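Stisden Home Workshop Board > Materials and Supplies > Pouring from bottles into shallow trays without glugging

gristgate_bench
Posted 7:40 pm

I decant into shallow plastic trays a couple of times a month, mostly distilled water for rinsing small parts. The bottles are the common clear kind with a screw neck. I get a steady stream for the first part of the pour, then air starts going back up the neck and the flow breaks into pulses. Each pulse throws a splash over the far wall of the tray.

Things I have tried:
Pouring slower. Dribbles down the outside of the neck.
Pouring faster. Worse splash.
A funnel. Works, but it is one more item to keep clean and it falls over in a low tray.

Looking for a method that needs no additional hardware.

sheehan_lathe
Posted 7:58 pm

Hold the bottle closer to horizontal and keep the neck low over the tray. The glug happens when liquid fills the whole neck and air can only get in by pushing past it. If the liquid covers only the lower half of the bore, air enters along the top half and the stream stays continuous.

Start with the bottle on its side, not upside down, and raise the base gradually as the level drops. You control flow with the base, and the neck should barely move.

mothplate
Posted 8:11 pm

Agree with sheehan. I would add that the first moments are the hardest with a full bottle, as the level is already above the neck opening by the time you have it tilted. If the bottle has an offset neck, turn it so the neck is uppermost. With a centered neck you can't do that, so accept a slightly slower start.

gristgate_bench
Posted 8:30 pm

Centered neck on all of mine. I will try the low angle tonight.

Separate issue: the ring left behind by the cap. On some bottles it is loose enough to slide forward and touch the stream. Does anyone remove it?

hulgate42
Posted 8:47 pm

Always. Liquid that runs back under the lip collects behind the ring and then drips off somewhere you did not intend. Side cutters, one snip, peel it away. Do it with the cap on so the offcut does not go in the bottle.

sheehan_lathe
Posted 9:02 pm

I leave mine on. A drip that makes it past the threads is going to run down the shoulder whether the ring is there or not, and the ring at least interrupts it for a moment. I have also seen people nick the threads getting it off, after which the cap never seals properly.

My angle, over a light blue tray. The ring is the red one and it is still on. 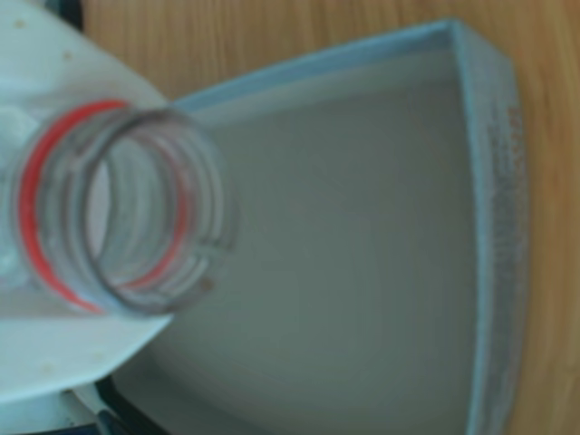 Bottle on its side, neck over the tray. Ring left in place behind the threads.

The tray is a shallow one, so the drop from the neck is short. With a deep tub I would bring the neck down inside the wall.

hulgate42
Posted 9:15 pm

That angle is fine. I still would not keep the ring. If you nick threads with side cutters you are cutting toward the neck. Cut parallel to the ring's edge at one of the thin bridges, or work a small flat screwdriver under it and twist.

There is also a speck on the rim of the threads in your photo, lower right. That is directly where the stream leaves. Wipe the threads before pouring if the contents need to stay clean.

sheehan_lathe
Posted 9:21 pm

Noted on the speck. Could be anything at that size. I wipe threads for the final rinse and don't bother otherwise.

Screwdriver under the ring is how I nicked mine.

mothplate
Posted 9:34 pm

Ring on or off makes no difference to the glugging, which was the question. For drips, what matters is how you finish. Drop the base quickly and give the bottle a quarter turn on its axis as the stream stops. The last drop spreads along the lip instead of hanging from one point. Slow finishes are what wet the outside of the neck.

Also consider where the stream lands. Aim at the near part of the floor so it spreads forward. If it lands close to the far wall it climbs the corner and goes over.

gristgate_bench
Posted 10:26 pm

Results. Did 3 pours with the bottle close to horizontal, neck just above the tray wall. No pulsing on the second or third. The first glugged once at the start, as mothplate predicted for a full bottle. No water on the bench outside the tray.

The quarter turn helps, though I need practice to do it one-handed. At first I was turning it nearly 90 degrees and lowering the base afterward, which is the wrong order.

Cut the ring off one bottle and left it on another. Could not tell them apart by the drips.

hulgate42
Posted 10:41 pm

Two bottles is not a test.

sheehan_lathe
Posted 10:44 pm

It is 2 more than you have posted.

mothplate
Posted 10:52 pm

One caution for anyone copying this: thin-walled bottles flex if you grip them at the middle, and a squeeze sends a surge out of the neck. Hold near the base with one hand and support the shoulder with the other. If you have to go one-handed, grip near the shoulder – the wall is usually stiffer there.

gristgate_bench
Posted 11:05 pm

I was gripping at the middle. Will change that and report back after the next batch.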